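**Dye bench notebook, September 2018**

Madder again. I know. Efraín has asked me to write down what I did this time in words other than "same as last time, more or less," so I'm trying.

Bath 14. Wool yarn, the two-ply from Kanard, wound into loose skeins and tied in four places with cotton. Bezawit ties hers in three and gets away with it. I tied three in the spring and spent an evening of my life untangling what looked like a wig. Four.

Scoured in the big pot with the plain soap, rinsed until the water stopped looking like dishwater, then left in the alum overnight. Alum weighed on the new scale, which disagrees with the old scale. Halima says the new one is right. The old one gave us the good brick red in bath 9, so I have my loyalties.

Madder went in to soak on its own first. The target is 60 degrees and no higher, because past that the browns come out and the red goes off to sulk. Held it there for an hour, mostly. The hot plate has two settings, "not yet" and "too late," and I stood over it with the thermometer moving the pot on and off like someone minding a toddler near a pond. Yaneth has found a proper one at Trulley with an actual dial. It costs more than our entire root budget, so we will go on admiring it in the catalog.

Question from last week: do the root bits have to be bagged, or can they go in with the yarn? I have now done both. With the roots loose in the pot the color was deeper and I was still picking bark out of the skein at supper. With the roots bagged it was a shade lighter and I had my evening back. Abenezer, who doesn't knit and will never have to pick anything out of anything, votes for loose.

What to bag them in is the next argument. Tried so far:

- old nylon stocking: fine, holds the dust in, turns permanently orange and alarms visitors
- cheesecloth, doubled: leaks
- muslin sack: holds everything in, including most of the color
- zippered mesh laundry bag: not tried with roots yet, holes may be too big for the fine stuff
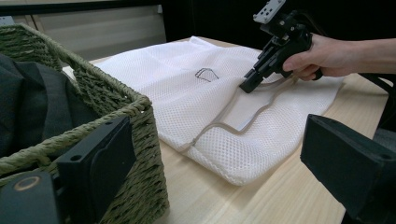
*Mesh laundry bag, white, zip opening. Ground root would go straight through, I suspect. Chopped might stay put.*

Where a mesh bag ought to be good is the rinse. The skeins swim around and felt themselves together if you so much as look at them, and a bag should keep each one to itself. Will try one skein bagged and one bare, same water, same number of changes. If the bare one comes out better I'll record it in very small handwriting.

Results for bath 14, dry, by the north window: orange-red, leaning orange. Decent on the outside of the skein, pale under two of the ties. So four ties, but looser. There's a lesson there about my character and I'm not going to look into it.

Second skein through the exhaust bath: a soft coral that everyone likes better than the one I was trying for. Bezawit has already claimed it for a hat.

Water: still using the tap. Halima thinks ours is on the soft side and that madder wants some chalk. She's probably right. Next bath gets a pinch, and only that change, so that we learn something. (Efraín, please note that I wrote "only that change" of my own free will.)

To do before bath 15:

- weigh the same lump of alum on both scales and settle it
- label the jars. Two of them say "red?" and one says "NOT red"
- get the good tongs back from Abdella
- rinse test as above
- pin samples from 13 and 14 to the card, half covered, and leave them in the window until November

The walnut bucket is still under the bench. It has a skin on it. I put the lid back.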